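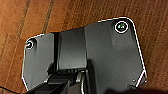
My sister-in-law says I should leave the table alone and put a cloth over it, but I've loved wood tables all my life and I'd like to try properly before I give up on this one!

It came out of a house clearance in Molgate last June, and I've been polishing it ever since with a supermarket spray. By evening it feels tacky under my forearms, especially at the end where we eat (we're a family of elbow leaners, I'm afraid). I paid 110 for it and don't want to spend 500 on a refinisher. Is it the polish or the varnish underneath? And can I clean it without taking the color off?

clallent_kitchen
Asked February 17, 2026

marmaladehill

Oh, I do sympathize, we went through this with my grandmother's sideboard. Nine times out of ten it's old polish sitting on top of old polish, with a bit of hand grease mixed in. Try a small patch on the underside first. Two drops of dish soap in a bowl of warm water, a soft cloth wrung out until it hardly feels damp, and then dry it straight away with another cloth.

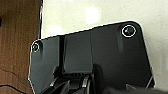

If that patch feels clean the next morning, do the whole top, a section at a time, always going with the grain. You may need to go over it twice. After that, please put the spray away for good and use a little paste wax. I like the Plikwood one in the flat tin, but any plain wax will do, and you need far less than you think. Leave it 8 hours before you buff, or overnight if that's easier.

If it's still sticky after all that, the varnish itself may be going soft, and then you're looking at stripping it, sorry to say.

tablelegs

just use vinegar

old_munshi_road

I'd go easy on the vinegar, it dulled one of mine. Mineral spirits on a rag worked where soap didn't, with the windows open and gloves on. Test it somewhere hidden. My top is a reddish one too, and the color stayed put.
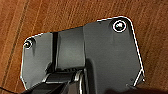
Reddish-brown top, darker stripe in the grain on the left.

Wax went on the day after, a thin coat, and I only redo it when water stops beading.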